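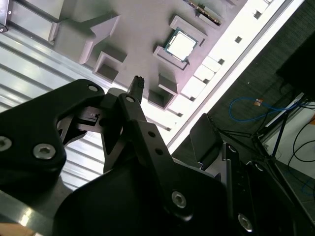 Home | Projects | Reports | Archive | Contact

Bus Headways on the Zelutport Harbor Line: Measured Against the Timetable

1. Purpose

The Harbor Line runs between Inel Square and Karimi Road. The printed timetable gives a bus every 12 minutes through the day. This report compares that interval with the intervals recorded at a single stop.

2. Method

The Fevier Street stop was chosen for its position near the middle of the route. Arrivals were logged during October, between 7:00 a.m. and 10:00 a.m. An arrival was recorded when the front door opened. Buses that passed without stopping were logged at the moment they cleared the shelter. Times were written to the nearest second and typed into a spreadsheet the same evening.

The log contains 268 usable headways. Gaps that spanned a break in observation were removed before any calculation.

3. Results

The mean headway was close to the printed value. The spread was much wider than expected. In 50 cases the gap was under 4 minutes, and most of these followed a gap longer than 15 minutes. This pattern is known as bunching. A late bus picks up more passengers, spends longer at each stop and falls further behind, while the bus after it has fewer people to board and catches up.

The longest recorded gap was 1,296 seconds. It occurred shortly after 8:00 a.m.

4. Limitations

Only one direction was observed. Passenger loads were not counted, so the link between boarding time and delay is taken from the course reading and was not tested. Weather was noted but not used.

5. Further work

A second stop near Karimi Road would show whether the gaps widen along the route. The effect of a short hold at Inel Square could then be estimated from the same data.

Comments (3)

Did you treat the two route variants as one line? They share that stop.

Reply: Yes, both variants were counted together. I will add that to section 2.

A histogram of the headways would help in section 3.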